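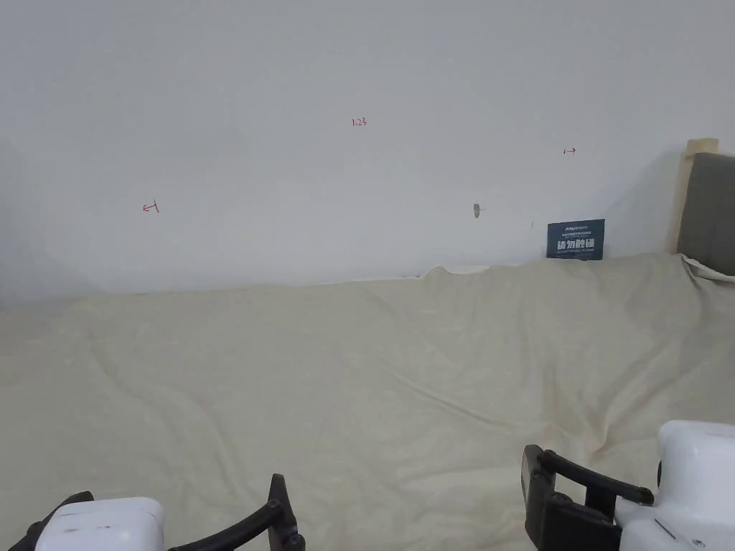

How often should I go through this checklist?

Twice a year is plenty for most rentals, plus one extra walk-through any time a tenant moves out. I do mine in December and again when the windows start getting opened.

Move-out and safety walk-through, Marsden Street duplex, Unit 2
Filled in Saturday morning by me, Dorothy Dunmore, with coffee in one hand (so forgive the spelling)

Smoke alarm, hallway: OK. Pressed the button, nearly went deaf. Fresh battery anyway.

Smoke alarm, back bedroom: REPLACE. It chirped at me the whole time I was in there and the date on the back is long gone. I like the Lakix ones with the sealed battery, but get whatever the hardware store in Oltwood has on the shelf.

Carbon monoxide alarm: OK. Plugged in low by the furnace closet. Somebody had hung a dish towel over it, so that goes in the welcome letter for the next folks!

Outlets, kitchen: one FAIL. The one left of the sink doesn't trip when I push the test button. I taped it over and left a message with the electrician at Briterton. He's good but he's slow to call back, so try him again Monday if the phone hasn't rung.

Outlets, everywhere else: OK. Two cover plates cracked, and I had spares in the truck.

Water heater: OK, but turned way up. I ran the kitchen tap and yanked my hand right back. Dial is down to 120 where it belongs.

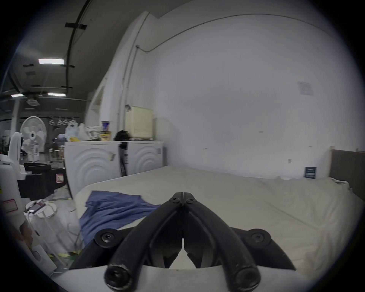 Relief valve pipe points at the floor like it should, no drips, no rust on the fitting. I did move a stack of paint cans off the top of the heater (why do people do this?) and put them on the garage shelf.

Stair rail: LOOSE at the bottom bracket. I can wiggle it with one finger. Needs longer screws that reach the stud, same as we did next door. Please don't just squeeze glue in there, we tried that once and I was picking it off the carpet for a week.

Windows: OK except the bathroom one, painted shut. Score it with a putty knife and go easy on the glass.

Dryer vent: cleaned. Oh boy. Enough lint to knit a sweater. I want this one done at every move-out from now on, no matter what the tenant tells you.

Fire extinguisher: needle in the green, tag up to date. Moved it from under the sink to the hook by the back door.

Keys: 4 back, all of them work. Lockbox code is changed to 1033, and the side gate is still 226.

Still to do: bedroom alarm, kitchen outlet, stair rail, bathroom window. I'll sign off once the rail is solid.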